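Bench cell: power strip presents differently every cycle, hand misses the plug end

Forum: Cell Integration and Maintenance
Page 1 of 1

dolwood_tech
Posts: 83

Looking for opinions on pad setup before I start changing things and lose my baseline.

Cell is a single desk station with a multi-finger hand on a black arm, left side as seen from the head camera. Desk is fixed to the floor grid. Work surface is a felt-covered pad in the centre of the desk, with loose goods and fixtures arranged around it. The job is electrical hardware: power strips, wall plates, adapters, breaker modules. Pick, reorient, place.

Rigid parts are fine. The wall plates and the breaker module give me no trouble. The problem is anything with a cord attached, and the power strip is the worst of the lot. The arm picks the strip body, starts the lift, the cord coil drags, the body yaws in the grip, and the place is out by more than the tolerance I set. If the coil is hanging off the pad, the yaw goes the other way. Vision reports the body pose correctly before the pick. The error is all introduced after contact.

Already checked:
Hand-eye calibration, redone twice, residual unchanged.
Finger tendon tension, within the figures on the sheet.
Wrist bolts, torqued and paint-marked.
Head camera mount, no play.

Controller is the Jisier unit with stock firmware. Happy to post parameters if anyone wants them.

torque_stripe
Posts: 557

Post a photo of the desk as you reset it. Parameters later.

dolwood_tech
Posts: 83

Taken from the head camera during a reset.

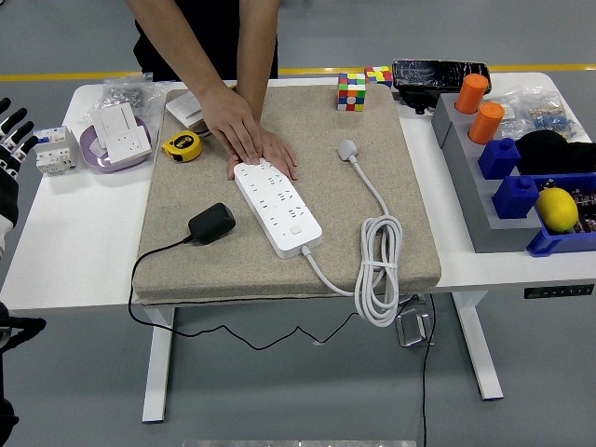
Manual reset, strip being pressed down onto the pad. Head camera view.

The strip goes down diagonally because that is the start pose in the job file. Cord stays bundled with its tie.

torque_stripe
Posts: 557

Thanks. Three observations, in order of how much I would bet on them.

1. The coil is over the front edge of the pad. You have a cord bundle hanging off a raised edge, so its weight is partly on the pad and partly on the strip's cord exit. Any difference in how far it hangs changes the preload on the body before the hand gets there.

2. The free section of cord goes back up the pad to the plug. That gives you a second drag point on felt. Felt grips cord jacket a lot better than people expect.

3. The black adapter to the left has its lead going over the pad edge and down below the desk in a loop. Your arm is on that side. What is the clearance between the loop and the forearm at the low approach?

Pressing the strip by hand with both palms is also not a repeatable operation. You are compressing the pad by whatever amount the operator feels like.

Floor Jacobs
Posts: 100

I would disagree on point 2. We run a very similar pad at Gosmont and tried going to bare desk for corded parts. Pick repeatability got worse. The strip body skated when the first finger made contact, and we were chasing a contact slip error on top of the cord error. Felt holds the body still during closure. I would keep the felt and deal with the cord.

Agree on point 1. Coil on the pad or coil off the pad, pick one and write it on the reset card.

torque_stripe
Posts: 557

What closing speed were you running on bare desk? If the fingers do not arrive together, the body gets pushed whatever is under it. Felt is hiding a sync fault in that case.

Floor Jacobs
Posts: 100

Default closing speed. We did slow it down, and slip dropped, and cycle time went past what production would accept. So the felt went back. You can call it hiding the fault if you like, the station has been running on it since December.

dolwood_tech
Posts: 83

Clearance to the adapter lead loop at low approach: had not measured it. Went and jogged the arm. It clears at the programmed pose, but if the loop is pulled out a hand's width it touches the wrist cover. So it is a hazard even if it is not the cause of this fault. I have a stick-on clip for the desk edge and will route the lead through it.

On pressing: the palms-down step is on our card as "seat item on pad". It was written when the pad was new and had a crown in the middle. The crown has since flattened. I can probably delete the step.

safta_anghel
Posts: 5

Do not delete it until you have measured the pad. A pad that has flattened in the middle has usually not flattened evenly. Put a straightedge across both diagonals and run a feeler gauge under it. If there is a dish where the strip always sits, the strip bridges it when it is laid down lightly and sits in it when it is pressed. That is a height change at the body, and the fingertips will land at a different place on the side wall of the strip.

Also check the adhesive under the felt cover. We had one where the cover had let go in one corner and the felt moved with the part. It looked exactly like a tendon fault. We changed a tendon set for nothing.

torque_stripe
Posts: 557

Good point on the cover. Rotate the pad 180 degrees and run the same job. If the error changes sign or size, it is the pad. Costs you one reset.

gmr_cells
Posts: 83

Different question. Why is there so much on that desk? I can see a bowl with a socket panel in it, the stepped fixture on the right with the orange cylinders and the blue knobbed blocks, a tray with a lemon in it, two puzzle cubes. If I am fault-finding on one item I strip the station to that item. You have no idea what the planner is avoiding.

dolwood_tech
Posts: 83

The job file covers the lot and the planner collision set is built from the full layout. If I strip the desk I have to rebuild the set, and then I am testing a different cell.

gmr_cells
Posts: 83

You are already testing a different cell every time someone drops the coil in a new place. Strip it, prove the pick, add items back in. The approach path to the strip could well be bending around the bowl, and then your wrist arrives with a yaw offset that the job file does not show you.

Floor Jacobs
Posts: 100

I am with the OP here. The fault appears after contact. Vision pose is good before the pick and the commanded wrist pose can be read off the log. If the log says the wrist arrived square, the bowl is irrelevant. Read the log first, it takes five minutes.

dolwood_tech
Posts: 83

Log says wrist yaw at contact is inside half a degree on every failed cycle I looked at. So the approach is fine and the desk stays as it is.

Pad measured with straightedge and feelers as suggested. There is a dish. Deepest on the diagonal where the strip sits, 1.1 mm. Felt cover is sound at all four corners.

Pad rotated 180. Error got smaller but did not change sign. So the pad contributes, and something else is still pulling the same way.

torque_stripe
Posts: 557

Cord. Same sign both ways means it is coming from the coil side. Where was the coil on those runs?

dolwood_tech
Posts: 83

Over the front edge, same as the photo.

Ran a set with the coil fully on the pad next to the cord exit, tie facing up, plug in the same place as before. Yaw at place dropped inside tolerance on all but two cycles. On those two the coil rolled over during the lift and tugged.

safta_anghel
Posts: 5

Then split the lift. First move 15 mm straight up at low speed, hold until the wrist force reading settles, then carry on. The coil rolls in the hold and not in the transfer. If your Jisier firmware has the settle condition available as a motion flag, use that. A fixed dwell works but you will end up setting it for the worst case.

Grip point matters too. If you are gripping at the geometric centre of the body, you are not gripping at the centre of mass of body plus cord. Shift the grasp toward the cord end. Start with 20 mm and plot it.

torque_stripe
Posts: 557

Watch the power button if you shift that way, it is near the cord end on your strip. A fingertip across it gives you an uneven surface. Shift less, or offset the thumb.

dolwood_tech
Posts: 83

Settle flag is there, it was disabled in our template. Enabled.

Grasp moved 12 mm toward the cord end, which keeps the fingertips off the button. With the split lift and the coil on the pad I have 100 cycles with no out-of-tolerance place. Start of run July 17, 2019, pad still in the rotated position.

Changes made to the station, for anyone searching later:
Pad rotated, replacement foam on order from the supplier in Guimarães.
Reset card: coil on pad beside cord exit, tie up. "Seat item on pad" reworded to light placement, no pressing.
Adapter lead clipped to desk edge on arm side.
Split lift, 15 mm, settle flag on.
Grasp offset 12 mm.
Pad flatness added to the monthly check, both diagonals, replace at 0.8 mm.

gmr_cells
Posts: 83

You changed five things and do not know which one fixed it. I would still strip it back.

Floor Jacobs
Posts: 100

He has the coil result on its own and the pad rotation on its own. Only the lift and the grasp offset are mixed together. That is better isolation than most of what gets posted in this section.

One request, can you turn the settle flag off for a short run and leave the rest? I would like to know whether it is worth the cycle time before I put it on ours.

dolwood_tech
Posts: 83

Can do, once the new pad is in. I do not want to change the lift on a dished pad and then have to repeat it.

safta_anghel
Posts: 5

When the foam arrives, measure it before you glue the cover on. Ours came with a bow in it from being shipped on edge. Leave it flat on the desk overnight and measure again.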